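5/6/07

Glaze tests, second firing of the Gernamlow clay.

Opened the kiln at 196 F, a little warmer than I like, but the bowls had stopped pinging. Tiles on the bottom shelf first, then the bowls, then the tall cups.

The ash glaze moved more than it did in April. On tiles 2 and 6 it ran down to the foot and stuck to the wash. I chipped them off with the thin chisel and lost a flake from the back of 6. The front is still good enough to compare. Everything with the extra clay in the mix stayed put. The surface is drier on those, closer to eggshell than gloss, and the green has gone toward olive.

Iron glaze is the same as before. I don't plan to test it again on this body.

White over bare clay: pinholes on every piece, mostly near the rim. Inside of the bowls worse than outside. I had wiped those down with a sponge the night before and glazed them in the morning, so they may still have been damp. Next batch gets glazed bone dry, half wiped and half just dusted with a brush.

Weighed out a new batch of the white before lunch. Sieved twice. It was thick, so I let it down with water until it coated a finger without showing the print. Wrote the water on the lid this time. The old bucket marked Sasaki is down to the last couple of inches and has settled hard. Scrape it, dry it and keep it for the inside of test cups.
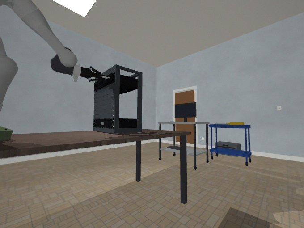

Kiprono Kirui thinks the pinholes come from the bisque and that drying the pots longer won't help. In his view the Gernamlow body has more organic matter in it than the Zaltesholm, and we went through the early part of the bisque too fast for it to burn out. He would slow the climb through red heat, leave the spy hole open longer, and keep the glaze exactly as it is.

Could be. The Zaltesholm tiles in the same load had no pinholes at all, same bucket, same dip -- which fits what he says better than what I say. But they were also thinner, and I didn't sponge them. Will run both: slow bisque on one set, regular bisque on the other, nothing wiped on either. Then the wiped set after that if there is shelf room.

Shrinkage on the long bar, wet to finished, is slightly over the last one. Ayane Ogura has the calipers so I used the steel ruler. Remeasure before it goes in the chart.

Cone pack on the top shelf was flat, bottom shelf just bending. Too much difference. The damper was where we always set it. Try it a notch further in and move the bottom shelf up on the longer posts.

39 tiles still to glaze. Need more wax, and kiln wash for the shelf under 2 and 6. Zonia order not in yet.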